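Clallance 28 litre backpack review: one December of being dragged everywhere

I have owned a silly number of backpacks. There's a cupboard under our stairs that is basically a backpack graveyard, and every time I open it something with a broken zip falls on my foot. So when my old Gwynne finally gave up (the left strap came away while I was running for the bus, with a full bag of shopping on the other arm, lovely) I told myself I'd buy one decent bag and stop messing about.

I went for the Clallance in dark green. It cost me 56 pounds in the Woltside sale, and I've used it every working day since, plus a wet weekend up at Sivdale where it got properly rained on.

Comfort first, as that's what I'd want to know. The straps are wide and quite firm, and I wasn't sure about them for the first few days. They felt stiff over a thick coat and kept sliding outwards. Then they softened up and I stopped noticing them, which is all I ask of a strap! There's a chest clip too. I never use chest clips because I feel like I'm about to jump out of a plane, but on the long walk up from the car park at Sivdale I gave in and did it up, and yes, fine, it helped.

The back panel is the padded sort with a channel down the middle for air. I still got a sweaty back on the hill. I think everybody gets a sweaty back on the hill.

Inside you get one big main space, a laptop sleeve and a flat pocket at the front. The sleeve takes my work laptop in its case with a bit of wiggling. I can get lunch, a jumper, a waterproof, a book and a big bottle in the main part, and it'll still close without me kneeling on it. The front pocket is where I have a moan. It's deep and has no dividers at all, so keys, pens, lip balm and old receipts all slide to the bottom and live there together in a heap. My Gwynne had a little clip for keys and I miss it so much. I've tied a bit of ribbon to a seam, which looks terrible but does the job.

The bag weighs 700 grams empty, so it's on the light side for the size. You pay for that a bit in the base, which is thin. It flops over the second you put it down unless there's a laptop in it.

Rain: pretty good. After two hours of steady drizzle my jumper was dry and the book had one slightly wavy corner. The zip on the front pocket let some in, but there was only rubbish in there anyway.

The other thing I like is how narrow it is. I can keep it on my back indoors when there's nowhere sensible to dump it, and I've only knocked one mug over so far.

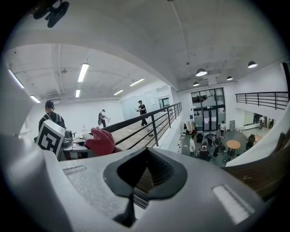 Backpack on, black straps.

Would I buy it again? At the sale price, yes. The full price is 12 pounds more and I'd have to think about it, mainly because of that front pocket. If you're the tidy type with a pouch for everything then you won't care. If you carry a laptop and a packed lunch and not much else, you could probably go a size down and save some money.

I'm giving it 8 out of 10. One point off for the pocket, one for the floppy bottom. I'll add to this if the zips go, as it's always the zips with me.

Posted 2024-12-25 (dinner's in the oven, don't judge me)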